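About Us
3 min read

Kurnside is a shared workshop for people who build robot arms at home and want somewhere to bring them. We have 40 members, 3 benches and 2 evenings a week. Most of us started in a spare room.

Our main group project is Dindik, a small desktop arm that tidies a desk. Every change is tried in simulation first, in a model room with a desk, a staircase and ordinary clutter. 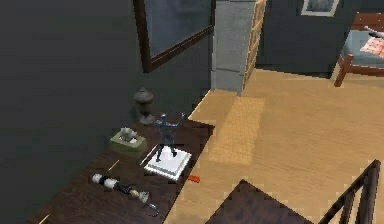 Members write their own control code and share it with the group. If a routine fails in the model room, it goes back to its author with the log – that saves a lot of servos. 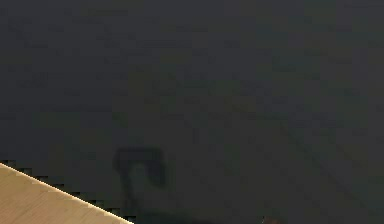
Dindik simulation: shadow on the gray surface, tan board at lower left.

The hardware side is simpler. We cut brackets on the Zamberg saw, print the joint covers and wire everything by hand. New members usually begin with a single joint and a bench supply.

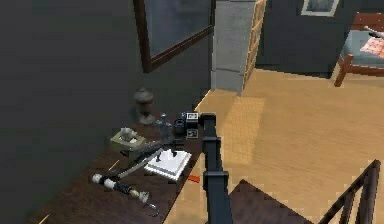
You do not need your own tools. Wire, screws and filament are covered by the monthly fee, but motors are not. We order those together through Mensah Supply every July.

Under-16s are welcome with an adult. Please keep finished arms unplugged when you leave them on a shelf.

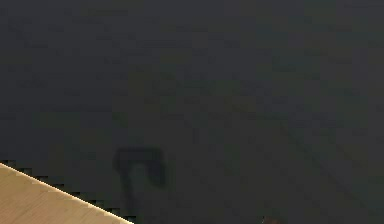 Simulated view with the hook-shaped shadow left of center.

To visit, send a message first and we will tell you which evening has room.

Search this site... Go

Contact | © Kurnside Workshop | Back to top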